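Progress Report No. 2 to the Plasness Building Fund
Project: Repair of interior brickwork and lighting, Mestatard workroom, Villalba
Prepared by: Konrad Sikora, project lead
Site supervision: Cristóbal Iturra

1. Scope for the period

The period covered the repair of the long interior brick wall, repainting of the ceiling and the adjoining plaster, and a check of the existing fluorescent lighting. Work on the floor and the entrance door belongs to the next phase and is not reported here.

2. Brickwork

The old coating was taken off the wall with a water-based stripper and nylon brushes. Grit blasting had been allowed for in the first estimate but was dropped after the trial patch, where it opened the face of the softer bricks. The stripper is slower and needs two passes on the lower courses. The rinse water was collected and removed under the waste contract already in place.

Failed joints were raked out to a depth of 20 mm and refilled with lime mortar. The first mix dried too dark against the sound joints. A lighter sand was ordered from Vistitberg and a second sample was approved by Iturra before the main run. All joints between the floor and the ledge have now been inspected, and those marked for repair have been filled.

The replacement bricks are reclaimed stock. They do not match the original exactly, and no attempt was made to tint them. The wall was of mixed color from the start and the fund's technical reviewer accepted the difference in writing.

Small holes in the upper courses have been left open for now. Those that hold old plugs will be drilled clean and filled with mortar. Any that turn out to be needed for cable clips will be reused - a decision is due once the lighting layout is settled.

3. Ceiling and ledge

Loose paint on the ceiling was scraped back and the surface was given a primer and two finish coats in white. The ledge over the wall was filled at the joints, sanded and painted to match. One section had moved away from the masonry and was refixed with longer screws. No sign of active damp was recorded at the ledge during the period. A second moisture reading will be taken in June, when the room has been in regular use for longer.

4. Lighting

The fluorescent fittings were tested and kept. The fund asked whether they should be replaced in this phase. Our recommendation is to wait: the fittings are sound, and the layout may change when the work tables are fixed in place. A price for replacement has been requested and will be sent separately.

5. Cost

Approved for the period (brick and mortar materials): 1,000 euros
Spent: 932 euros
Balance carried forward: 68 euros

Labor is charged to a separate line and is on budget. The lighter sand cost more than the sand in the estimate, but less of it was used. Hire of the access tower ran 11 days. Over 200 euros of the hire charge is disputed, as the supplier billed for days before delivery. The amount is held back until a corrected invoice arrives.

6. Open items

- Holes in the upper courses: fill or reuse, pending lighting layout.
- Corrected invoice for the access tower.
- Second moisture reading at the ledge.
- Price for replacement light fittings.
- Touch-up of the white wall paint next to the brickwork, where masking tape lifted the finish coat.

7. Request to the fund

We ask that the balance be carried into the next phase under the same heading. No change to the total grant is requested. 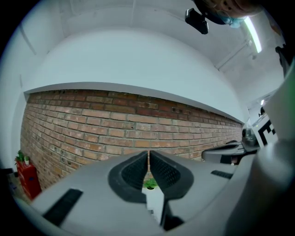 Villalba, 25 March 2019

Brick wall, ledge and ceiling in the workroom, with a fluorescent tube lit. The bricks run from reddish orange to tan with pale joints between them, and a few of the holes listed under open items show in the upper courses. The dark metallic fixture near the right end of the wall stays in position and is outside the scope of the works.

Konrad Sikora
Copy: Cristóbal Iturra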